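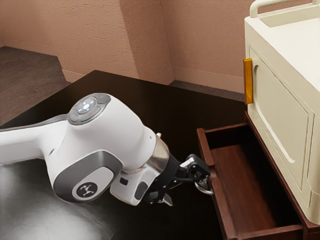 Tablero oscuro y brillante, la clase de superficie que lo delata todo.

Kit de pulimento Trulbridge Wallulham: 119 euros por dejar de ver cercos de vaso

22 de diciembre de 2023

Hay dos clases de personas: las que ponen posavasos y las que compran kits de pulimento. Yo pertenezco al segundo grupo desde julio, cuando heredé una mesa de comedor lacada en oscuro y descubrí que mi vida social, hasta entonces modesta, dejaba huella. Cada visita, un cerco. Mi cuñado, tres, porque mueve el vaso mientras explica cosas.

El Wallulham es el kit intermedio de Trulbridge, por encima del que venden en tarro suelto y por debajo de uno con maletín que no he tenido el valor de mirar dos veces. Lo pedí en Han, que tardó cuatro días en enviármelo y me ha escrito desde entonces con más frecuencia que mi hermana.

Qué trae la caja

Un bote de pasta de 900 gramos, que para una mesa doméstica es una cantidad dinástica: lo terminarán mis nietos. Una botella pequeña de limpiador previo. Hojas de lija al agua de grano 2.000. Un taco de corcho. Dos gamuzas, una gris y otra de un gris distinto, que según las instrucciones no deben confundirse jamás. Y un barniz en lápiz para retoques que pinta fatal sobre papel y bastante bien sobre la pata de una silla, donde lo probé.

Las instrucciones merecen párrafo propio. Las firma una tal Wulan Nair, responsable técnica, y son lo mejor del producto. Están escritas por alguien que ha visto a mucha gente estropear muebles y ha decidido no levantar la voz. «Si tiene prisa, cierre el bote y vuelva el sábado», dice en la segunda página. Más adelante pide que se pruebe primero en una zona oculta, y añade entre paréntesis: «de verdad». Le compraría un libro.

El olor, por cierto, es a naranja y a taller. No molesta, pero el salón conservó durante dos días el aire de una ferretería en Navidad.

Cómo se usa

Limpiador con la gamuza gris. Se deja secar. Lija mojada, sin apretar, siempre en el mismo sentido y solo donde haya daño. Se retira el barrillo. Pasta en capa fina con la otra gamuza gris. Luego, 8 horas de espera sin apoyar nada encima, y por último el bruñido a mano.

Lo de no apoyar nada es el paso difícil. Una mesa vacía en una casa habitada es un imán para el correo, las llaves y una bolsa de mandarinas que todavía no sé quién trajo. Acabé poniendo las sillas del revés encima de unas toallas, en el suelo, formando una barricada. Funcionó con los humanos. La gata la interpretó como un parque.

El bruñido cansa más de lo que sugiere el dibujo de la caja, donde una señora sonríe con el codo relajado. A los veinte minutos yo tenía el codo de otra persona. También es verdad que hacia la mitad empieza a aparecer el reflejo de la lámpara, primero como una mancha y luego con su bombilla y todo, y ahí uno se viene arriba y sigue.

Resultados en la mesa lacada

Los cercos blancos, los superficiales, se fueron casi todos. Quedan dos, que ahora solo se ven agachándose junto a la ventana a media tarde, postura que no recomiendo a las visitas. Un arañazo largo, anterior a mi gobierno, se ha suavizado en los bordes, pero sigue allí con la tranquilidad de quien paga alquiler antiguo.

El brillo es bueno, profundo, sin ese aspecto de caramelo chupado que dejan los aerosoles. A cambio, las huellas de dedos se notan más que antes. Nadie me lo puede reprochar al fabricante: una superficie oscura y pulida enseña lo que le echan. Pero conviene saberlo si en casa hay niños, o cuñados.

Resultados en la madera rojiza

Animado, pasé al aparador, que es de un tono caoba con la veta muy apretada. Aquí cambia el cuento. Con la veta vertical y fina hay que trabajar de arriba abajo, y la lija sobra casi siempre; con el limpiador y una capa mínima de pasta salen los rojizos más claros que el polvo tenía secuestrados. El problema son las juntas. En los cantos y rebajes entre paneles la pasta se acumula, se seca y deja una línea blanquecina que hay que sacar con un palillo. Dediqué a eso una tarde entera y un número de palillos que me reservo.

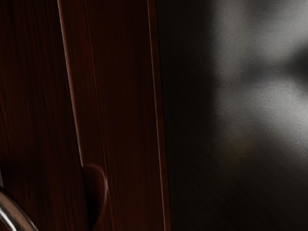
Lo que no me ha gustado

El precio, para empezar. 119 euros es mucho dinero para una cera con buenos modales, y el limpiador se acaba bastante antes que la pasta. La reposición se vende aparte y sale desde el almacén de Kusurberg con gastos de envío que parecen incluir el billete de un acompañante.

La tapa del bote cierra mal si hay pasta en la rosca, y siempre hay pasta en la rosca. Y lo de las dos gamuzas grises no tiene perdón. Las confundí la segunda vez. Un hilo de otro color en el dobladillo lo habría resuelto, y yo habría seguido teniendo una buena opinión de mí mismo.

Tampoco entiendo el lápiz de retoque en un único tono, llamado «nogal medio», que no coincide con ningún mueble de mi casa ni, sospecho, con ningún nogal.

¿Lo compro?

Si el mueble tiene laca o barniz en estado razonable y marcas poco profundas, sí, aunque yo esperaría a una rebaja. Si el barniz está levantado o el cerco es negro, guarde el dinero para un restaurador. Para una mesita auxiliar de oferta, un paño y resignación.

Nota: siete sobre diez. Le quito un punto por las gamuzas y dos por el envío. Los posavasos los compré la semana pasada, de corcho, en un pack con funda. Mi cuñado los usa para calzar la silla.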